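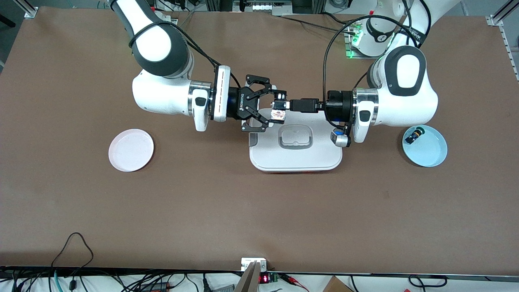 I finally have a table big enough to spread out on, and I love it! It's a big brown slab of a thing, 78 inches long, and Sandamali Jayasinghe helped me get it up the stairs in August 2024 (four flights - thank you, Sandamali). I've already claimed it for sorting small kitchen stuff. The white tray with the rounded corners is my favorite for that, and the pale pink plate catches whatever doesn't have a home yet. Next up is the spice drawer, and I can't wait to dump it all out.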